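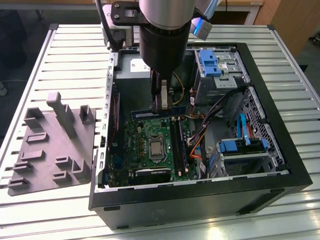

Eltholm review

The Eltholm review is a method of personal reflection in which two people meet at fixed intervals and go over a short written record of decisions each has made since the last meeting. It is named after the town of Eltholm, where the first pairs met. The method is used mostly by adults outside of any formal course, and is usually grouped with peer coaching and journaling.

Description

Each partner keeps a decision log. An entry has five lines: the decision, the date, the choices that were open, what the person expected to happen, and how sure they felt. Entries are written before the result is known and are not edited afterward. Corrections go on a new line with a new date.

At the meeting, the partners swap logs and read in silence. Each then picks two entries from the other's log and asks about them. The person being asked may decline an entry, in which case another is chosen. Advice is held back until both sets of questions are finished, and many pairs leave it out completely.

A meeting normally lasts 53 minutes. The figure comes from the gap between two buses at the Eltholm depot, where the founders changed lines on the way home from work. Later guides kept it as a default, although pairs are free to set their own limit.

History

The method was worked out by Krystyna Wasilewska, an adult education teacher, and Attila Szénási, a former shipping clerk who had attended one of her evening classes. Both had kept diaries for years and found that they rarely reread them. Wasilewska suggested that they trade notebooks. The five-line entry was settled on after several months of trial, replacing a longer form that took most of an evening to fill in.
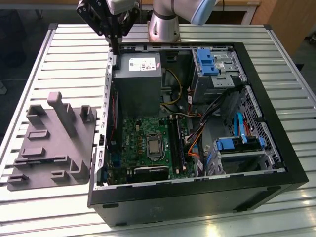
The first written guide was a folded sheet handed out at the end of Wasilewska's classes. A longer version followed under the title Two Notebooks, in a printing of 500 copies. It added a chapter by Szénási on choosing a partner, in which he recommended against picking a spouse, a manager or a close friend. Readers objected to this part more than to any other, and the second edition softened it to a warning about managers only.

Ryszard Wieczorek translated the guide into Polish and adapted it for small reading groups. His version, known as the Pawłowska form after the street where his group met, allows up to five people at a table. Logs are passed to the left, so that each person is questioned by one neighbor and questions the other.

Publications

Users of the method have shared notes through Drenlow, a small newsletter edited by Fionnuala Gallagher. It prints sample logs with names removed, letters, and a regular column on entries that readers regret having declined to discuss. 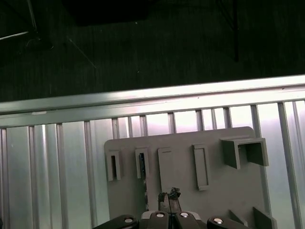

Volume 2, Number 5

The issue was given over to confidence ratings. The original guide asked only for a word or short phrase, such as "fairly sure" or "guessing." Dong-hyun Oh argued in the lead article for a percentage, on the grounds that words drift in meaning over a long log. Gallagher printed replies from both sides in the December issue. Current guides accept either, provided that a person does not switch partway through a notebook.

Variants

The Zedau variant drops the partner. The writer seals each month's entries in an envelope and opens them half a year later, answering a printed list of questions alone. Supporters say it suits people with irregular schedules. Wasilewska did not consider it a form of the review, because the questions are known in advance.

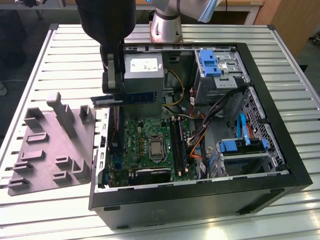
A shorter variant limits the log to decisions about money or work. It is popular with people new to the practice, many of whom later widen it to cover family matters and health.

Criticism

Critics have pointed out that people tend to log decisions they are comfortable showing to someone else, which leaves the more difficult ones out. Oh proposed a private section at the back of the notebook to deal with this, though it is rarely used. Others have noted that the method depends heavily on the partner, and that a pair who agree on most things may stop asking useful questions. Later editions of the guide advise changing partners every two years.

See also

Decision journal
Peer coaching
Commonplace book
Hindsight bias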